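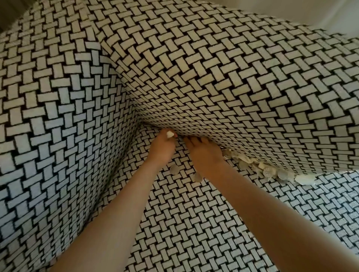
A reader of our last notice, signing as Wandent, wrote in to say that machines will be emptying pockets and sofa covers within 2 years and that we should quit paying people to do it. Maybe. We have watched a lot of sales videos, and we would like to see one where the cloth isn't lying flat.

Sotura is looking for people to take part in a chore study at our Wistcombe site in August. We want to know how long ordinary hands need for jobs that machine makers keep calling solved: getting coins and scraps out of a folded cover, sorting the change from the litter, turning a pillowcase right side out.

**What you would do**

- Work through a set of short cloth and sorting tasks, at your own speed
- Redo some of them with one hand
- Tell us which ones you did by feel

The Yoshida trial, our last one, gave the same tasks to a machine. It made 428 tries at the folded cover and finished 223. The people we tested missed a coin now and then too, so we aren't claiming hands are perfect. We just want numbers for both before anyone orders equipment.

**Who can apply**

Adults 18 and over. No training needed. Laundry, hotel and thrift store workers are very welcome, and so are people who think we're wrong about all this.

**Pay**

$223 for two visits, paid at the end of the second. Travel is not covered.

Write to the Wistcombe desk with your name, a phone number and the chore you hate most. Apply by July 24, 2020. Please don't send us robot videos.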